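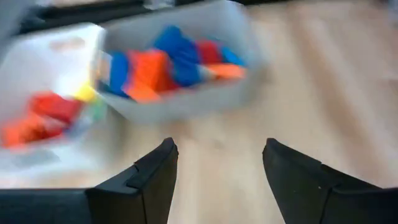 # Raltelel 2: bimanual planning and perception stack

Reviewed by Nahuel Olivares, 17th January. Build 889, perpetual license, bought at list price.

Raltelel is a control and planning package for small two-arm cells. It takes the camera streams, segments graspable objects, assigns each one to an arm, plans both trajectories together and sends joint targets to the drivers. We had been on Flondley for the same job and moved over when its calibration module was frozen. The test task was toy bricks and wooden blocks on a wooden table, sorted into plastic bins. Both tools ran on the same arms, cameras and workstation.

## Installation and configuration

The installer pulls a container and one host-side service. The service wants a real-time kernel but will start without one, printing a warning that scrolls past quickly. Check for it in the log before you blame the controller for jitter.

All cell geometry goes in a single YAML file. Link meshes for our arms were already in the Hoturetti model library; grippers were not, and had to be added as a URDF fragment with explicit collision primitives. Two things to know:

- Finger geometry is used for collision checks and also for masking the fingers out of the wrist view. If the primitives are too thin, the segmenter reports a fingertip as a dark object at zero range.
- Units are meters everywhere except the bin definitions, where they are millimeters. The manual has this the wrong way round.

## Perception

Wrist views are the weak input in any cell of this type. With focus set for the grasp distance, bins farther out come in as soft patches of color. Flondley drops such regions. Raltelel keeps them as low-confidence blobs and uses them only to decide where to look next, a sensible choice. Proposals firm up as the wrist moves in.

The overhead view does most of the work on the open table. Separate bricks on bare wood segment cleanly. Trouble comes from natural wood pieces on a light wooden surface: the default model relies heavily on color contrast, and a pale stick lying along a plank seam is missed more often than it is found. Turning on `edge_prior` helps, at the cost of false positives on the seams themselves. I settled on 0.4 and accepted a few phantom sticks.

Adjacent bricks of the same color get merged into one long brick. The planner then picks a grasp center at the joint between them. `split_on_normals` is meant to address this and needs depth to do it; with color only, it is silently ignored. 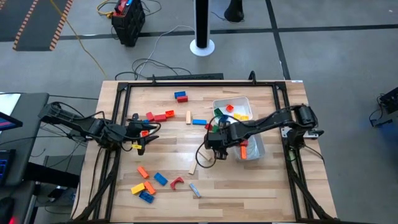 ## Planning with two arms

The planner treats the pair as one system with a shared collision model. A workspace this size leaves plenty of overlap, and much of the cost in older tools came from locking the whole middle of the table whenever one arm was in it. Raltelel locks swept volumes instead. Both arms can work near the center as long as the volumes stay apart, and the padding is configurable (default 30 mm, far too generous for bricks).

Joint replans finished in some 600 ms on our workstation, long enough to see the arms hesitate. Setting `replan: incremental` shortens the pause, but the resulting paths tend to lift higher than needed over bin walls.

Cables are not modeled. There is a keep-out shape you can attach to a link, and I use a fat capsule on each forearm. It is crude and rejects some reachable poses close to the bins. Flondley did the same.
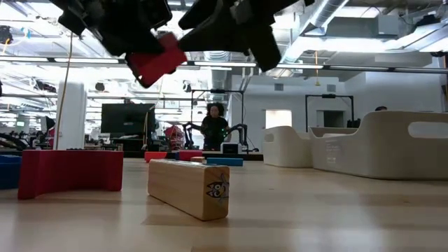 ## Grasps and held objects

Arch-shaped blocks are a good check on a grasp ranker. With the hollow facing down, the flat top suggests a grasp across the span, while the stable one is across the thickness. Raltelel ranks the second one first once mesh priors are loaded, and has no preference without them.

After closure, the held block is attached to the gripper in the collision model at the estimated pose. That estimate is never refreshed. A rectangular block that tilts between the fingers is still carried as if square, so clearance at the bin rim is wrong on that side. Bevan's open-source pose filter plugs in through the observer API and fixes it; I would consider it required.

## Logging

- Recorder writes synchronized joint, image and plan data. No dropped entries so far.
- Replay steps through planner decisions with rejected candidates shown. Best part of the package.
- Export to CSV truncates timestamps to the millisecond. Use the binary format.

## Verdict

Recommended for two-arm tabletop cells if you have depth on the overhead camera. Color-only users should wait for the segmenter update listed on the roadmap, or stay on Flondley and keep their old calibration files.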